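The summer drinks post (finally)

June 18, 2023

Okay, so it is officially too sticky in Cumville to turn the oven on, and I have been getting messages since March asking if I was going to do another post on homemade lemonade. Yes! I am! It got long, sorry, I have a lot of feelings about lemons.

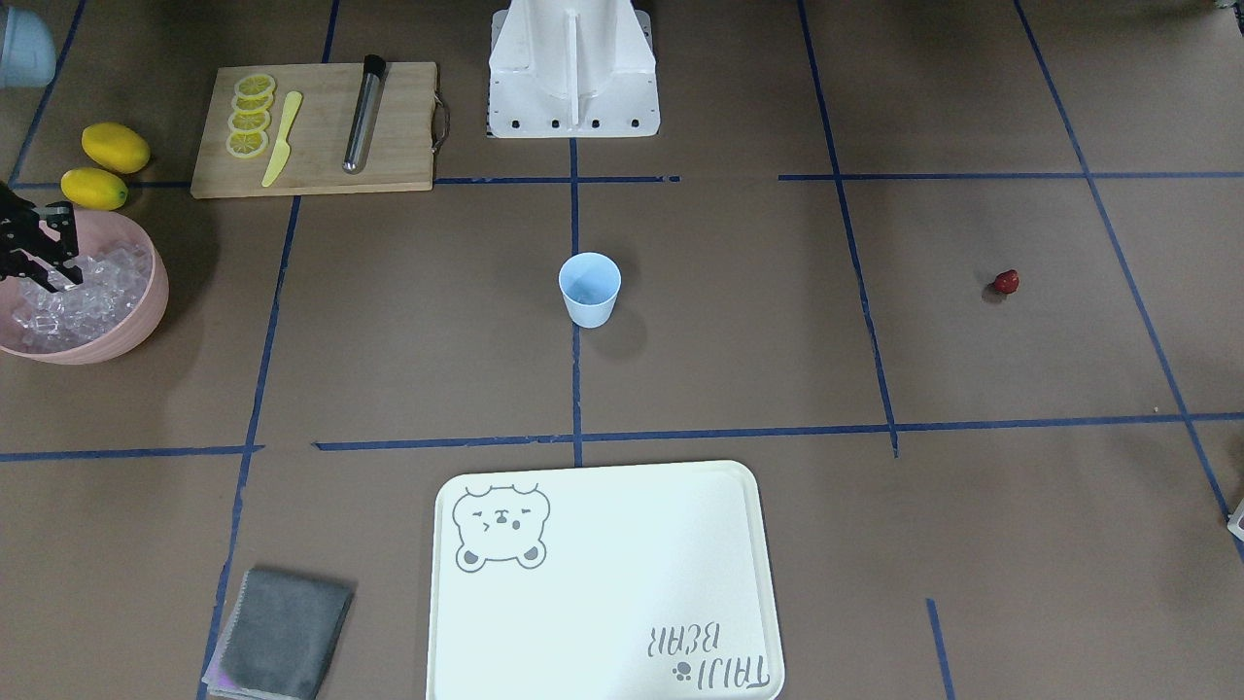
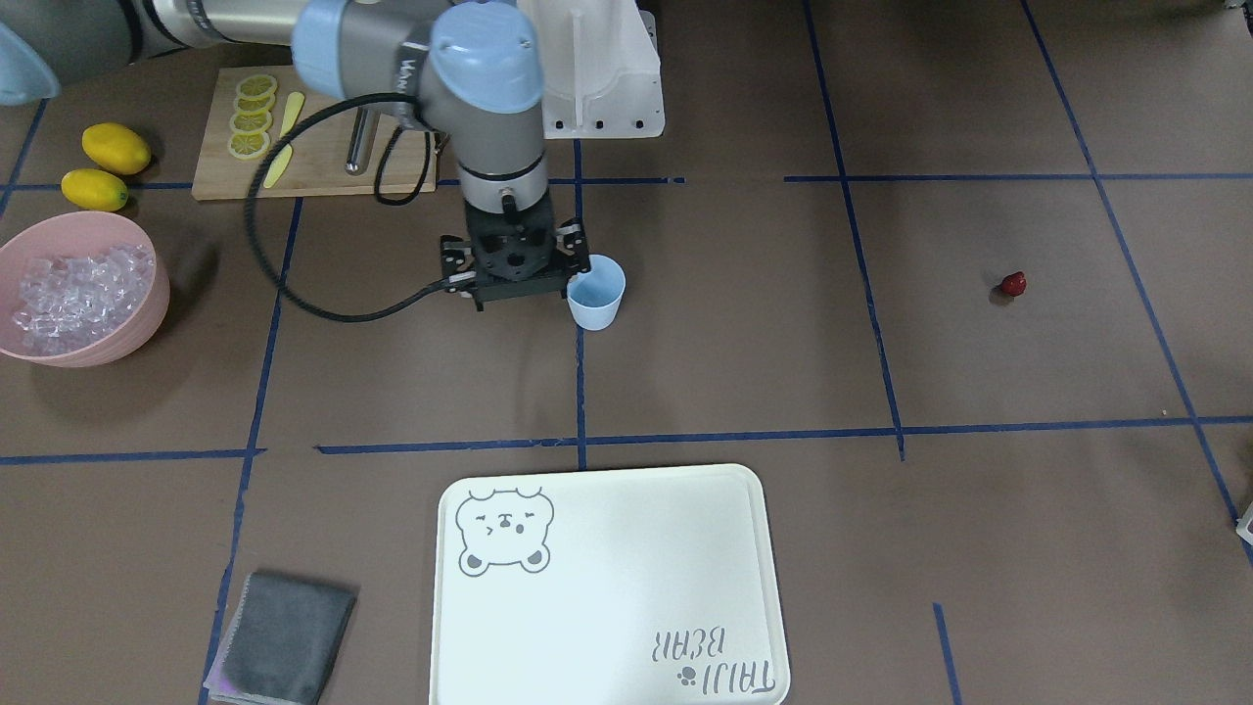

Lemons and a pink bowl of ice in the first one, the little pale blue cup in the second.

So, lemonade. I grew up on the powdered kind, and I will still drink it if you hand it to me at a ball game, but the summer I moved into the apartment on Charbonneau Street my neighbor Liette Simard brought over a jar of hers and I stood in the hallway and drank half of it with the door open. It was so sour! And there was something almost bitter at the back of it that I couldn't place. I pestered her for weeks and she finally told me it was the peel.

What she does is take the peel off in strips with a vegetable peeler before she squeezes anything, then rub the strips with the sugar and leave the whole mess in a covered bowl overnight. By morning the sugar is damp and yellow and smells like the inside of a candy shop. You pour hot water over that, stir until it's all melted, strain out the peels, and that's your syrup.

My amounts, after a lot of fiddling:

8 lemons
200 grams of sugar
A pinch of salt (don't skip it)
2 cups hot water for the syrup
Cold water to top up, anywhere from four to six cups

I weigh the sugar now. I used to scoop it with a coffee mug and every batch came out different, and my friend Kendra, who has known me long enough to be rude, asked if I was making it blindfolded. The kitchen scale was a birthday present from her two weeks later. Subtle.

About the lemons. Get the ones with thinner skin that feel heavy when you pick them up. The huge knobbly ones look great in a dish but you get a teaspoon of juice and a mountain of white pith. If yours have been in the fridge, leave them out for an hour and then roll them hard on the counter under your palm before you cut them. I paid 70 cents each last week, which made me want to lie down in the produce aisle, but they were good ones.

The ice thing is where I've changed my mind since my last lemonade post. I used to fill the pitcher with it, and then everybody who came back for a second glass got lemon water. Now the pitcher goes in the fridge with no ice at all and the ice sits in its own bowl with a spoon, and people help themselves. I also freeze some of the lemonade in a tray the night before if I remember (I remember maybe one time in three).

Things I have added that were great - a few crushed basil leaves, a spoonful of raspberry jam, cold black tea at half and half. Things that were not great - lavender. I know, I know, people love lavender. It tasted like I'd rinsed out a dresser drawer. Rosemary was fine but I got a needle stuck in my teeth and held a grudge.

I took two big jars to the block supper last weekend and Wayne Beaulieu from the corner house had four glasses and then told me his mother used to put a bit of grated ginger in hers. So that's the next batch. I've got a knob of it in the freezer already, and I'm thinking it should go in with the hot water and get strained out with the peels, but if you've done this and have opinions please tell me before I ruin eight lemons.

It keeps four days in my fridge, by the way. The syrup on its own goes a couple of weeks in a clean jar, and it's very nice on plain yogurt.

Next post is going to be the cucumber salad, I promise, I just have to get the recipe out of my aunt first.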